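Fluvance Forums > Workshop and Materials > Cord, webbing and rope

Thread: Storing cotton webbing on the roll, flat or on edge?

tarn_weaver
Posted 2024-01-05
I buy cotton webbing in 50 m rolls from Esero and keep it on a shelf in an unheated outbuilding. The last two rolls developed a dish: the centre has dropped and the outer turns sit proud on one side. When I pull from the outside, the tape comes off with a slight curve along its length and will not lie straight under the presser foot. Both were stored flat. Should they be on edge?

Hexley
Flat is correct. A roll on edge carries its own weight on one line of contact and goes oval. Dishing is caused by low winding tension at the factory, or by lifting the roll by its outer turns. Slide a board under it when you move it.

mondegreen_2
Disagree. Flat storage is fine for polyester. Cotton takes up moisture from the air and the lower edge of the tape sits against the shelf, where air cannot reach it. One edge swells, the other does not, and you get the curve you describe. Mine stand on edge, on a dowel through the hub, so there is no line contact.

Hexley
A dowel is a different case. The question was flat or on edge on a shelf.

mondegreen_2
The question was how to stop the curve.

pallet_knife
What is the humidity in the outbuilding? Above 60 per cent I would not keep cotton there in any position. The old Prilludness catalogue had a page on this and recommended slatted shelves with a gap under each roll.

tarn_weaver
No meter at the moment. I can get one. The shelf is solid board, so the Prilludness point may apply. The hub is card and the hole is too small for any dowel I have.

Hexley
Then slats, flat, and nothing stacked on top. Also check the batch. Rusnák tape of the same width is wound tighter and I have never had one dish.

okra
I keep part rolls upright on the bench and full ones flat. A part roll is light enough that it does not go oval in the time it takes me to use it. Pin the free end or it will unwind.

pallet_knife
For tape that has already curved: cut the length you need, steam it, and hang it with a 400 g weight until fully dry. Allow for shrinkage before you cut.

mondegreen_2
Steam will shrink it unevenly if the edges were woven at different tension. Wet the whole length instead.

pallet_knife
I have not seen that on plain weave. On herringbone, possibly.

okra
My bench as it stands, for the upright position:

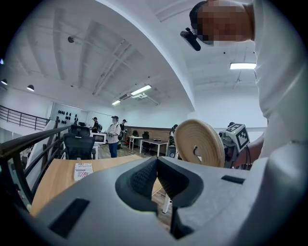

Related threads

Waxed cord going sticky in storage
Joining webbing ends without bulk
Esero or Rusnák for bag handles?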